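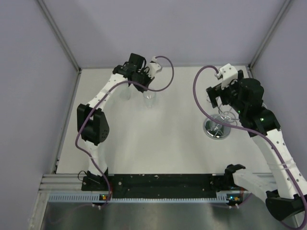 Nathalie Morin says she stopped stacking her glass mugs the day two of them jammed together and one lost its handle in the sink. She had rinsed them in warm water and pulled, as most people would. She now hangs them up.

Wendness, 02/02/2023

Kitchenware firm Fastwood has today put its Oltia mug rack on sale in all of its 45 shops. The Oltia is a shiny metal wire rack on a round chrome base. It stands on the worktop and holds glass mugs by their handles, off the surface, where they can drain and be reached without opening a cupboard.

The rack is meant for kitchens where glass mugs and drinking glasses are used every day and cupboard space is short. It needs no screws and no wall fixing. It can be moved to the table when people come round and put back beside the sink afterwards.

Fastwood asked its customers last August how they store their glasses and mugs at home, and 3596 of them replied. Most said they stack mugs inside one another or stand them in rows at the front of a shelf. Chipped rims and broken handles were the complaints that came up most often, followed by water marks on the shelf from mugs put away damp.

"People wrote to us at length about this," said Toivo Hirvonen, head of products at Fastwood. "One customer keeps her good glasses in the oven. A good many had bought the same set twice because of handles. We already sold racks for stoneware, but the arms were too thick for a lot of glass handles, so we went back and made a thinner one."

The arms were the part that took longest. The first version let the mugs swing, and glass touched glass whenever the rack was picked up. The space between the arms was changed after that, and the base was made heavier. Work on the rack was done at the firm's Wendness workshop by a small team under Tullio Mazza.

"We filled one side and left the other side bare, as people do at home when half the mugs are in the wash," Mr Mazza said. "The early ones leaned. I would still tell people to hang the first mugs on opposite sides. It takes no extra time and the rack sits better."

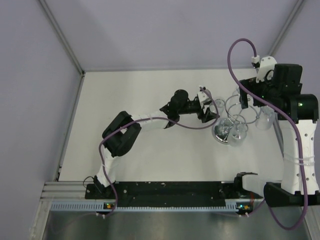
Tumblers and other glasses without handles do not go on the Oltia, and Fastwood advises keeping them on a flat, clear surface next to it. Stand them a little apart so that the rims do not knock. Clear glass is easy to miss on a pale worktop, and the firm suggests keeping tumblers towards the back, out of the way of elbows and chopping boards.

Before first use, wipe the rack with a soft damp cloth and dry it. The same is enough for everyday cleaning. Scouring pads and bleach will dull the finish. If the water in your area is hard, a cloth with a drop of white vinegar will lift the spots from the base, and it should be rinsed off straight away. The rack should not go in the dishwasher.

Mugs can be hung up straight from washing. A folded tea towel under the base will catch the drips. Very heavy mugs, or mugs with a handle too small for a finger, are better kept on a shelf.

The Oltia comes in one size and one finish, and is sold without mugs. It is packed in a cardboard box with no plastic inside and has a two-year guarantee against rust and loose joints. Shops will keep one on display at the till end of the kitchen aisle so that customers can bring in a mug from home and try it.

Customers who own the older Ignacio rack can still get spare feet for it at the Wendness shop. The Ignacio stays on sale for stoneware and china mugs. Its arms do not fit the Oltia base.

Orders placed by phone or post should arrive within roughly two weeks. Orders to be picked up from a shop will be held at the counter, and a receipt is needed to collect them.

Trade buyers and hotels should ask for Carter McIntyre in the sales office. Questions from newspapers and magazines, and requests for a rack on loan, go to Clifford Melnyk in the Fastwood press office, Wendness. Racks lent out for photographs must be sent back in their own box.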